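Chapter 6
Gathering Demonstrations

In this chapter
6.1 What counts as an example
6.2 Planning a collection
6.3 Setting the workspace
6.4 Recording, checking and discarding
6.5 Notes that travel with the data
Review problems

Chapter 5 treated the training set as given. A file was loaded, split and fed to the learner, and the only questions were how large it was and how much of it to hold back. In practice someone had to produce that file. For a robot that learns to handle objects, this usually means a person guiding the machine through a task many times while the joint positions, the commands and the camera views are stored together. Each stored run is called a demonstration, or an episode. This chapter is about how episodes are made.

The running case comes from the Kekstead teaching laboratory, where a small group led by Soon-im Yoo set out to collect episodes of a robotic hand working with laboratory glassware. The project was named Shawky. Danilo Layug and Perla Ponce did most of the operating, and Kyu-ri Kwak kept the records. We return to Shawky in every section, including the parts of it that had to be done over.

Glassware is a hard subject for a camera. A clear wall shows whatever is behind it, and the brightest thing in view may be a reflection that moves when the object is turned. Depth sensors often return gaps or false distances on transparent surfaces. A learner trained only on solid, colored blocks will have seen very little that helps it find the rim of a cylinder. If the finished system is to handle glassware, then glassware has to be in the examples.

The background matters as well. The group's first trial episodes were recorded on a bare white tabletop, and in many of them the outline of the clear pieces was lost. Later episodes used a dark cloth, against which edges and highlights stand out.

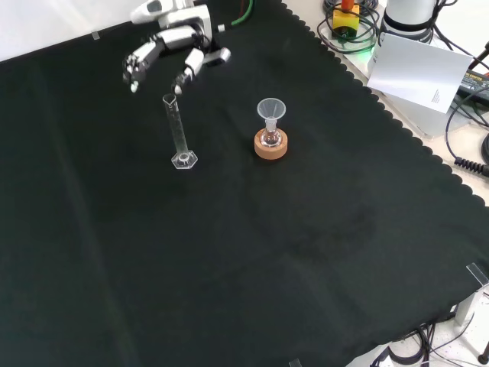

Figure 6.1 Robotic hand above a graduated cylinder on black cloth. At right, a flask with a funnel in its mouth rests in a cork ring.

A cloth brings its own problems. It creases, it slides, and it picks up marks, and a learner may come to depend on any of these if they stay the same from one episode to the next. Tape at the borders limits the sliding. The creases are better left to vary. Ponce's practice was to lift and relay the cloth at the start of each session, so that no single fold was present throughout the set.

Support for the objects must also be decided in advance. A graduated cylinder stands on its own foot, but it is tall and narrow, and a light touch near the rim can tip it. A round-bodied flask is steadier in a cork ring. The ring then becomes part of the task: an episode in which the flask is lifted from a ring teaches something different from one in which it is lifted from a flat surface, and the two should be labeled separately.

The Shawky plan called for 30 arrangements of the objects, with repeated episodes for each. By the end of February the group had recorded 2,314 episodes. Of these, 212 were set aside at the first check. Most of the rejected episodes had one of two faults: a camera stream that stopped before the arm did, or a start position that did not match the plan. Failed grasps were not a reason for rejection. They were kept and marked as failures, and Section 6.4 explains how such episodes can be used.

Three terms will be needed from here on.

Operator. The person guiding the robot during an episode.

Reset. The work of returning the objects to a start position between episodes. Resets take time and are often left out of schedules.

Coverage. The range of positions, objects and conditions that the episodes include. A large set can have poor coverage if the operator places everything in the same spot.

Coverage is the term students most often pass over. When Reynaldo Enriquez plotted the cylinder's start positions from the early Shawky sessions, nearly all of them fell in the left half of the workspace, on the side nearest the operator's chair. Nothing in the plan had asked for this. The later sessions used a printed list of positions, drawn at random, and the operator followed the list in order.

Section 6.1 begins with a single episode and asks what must be stored for it to be of use to someone who was not in the room.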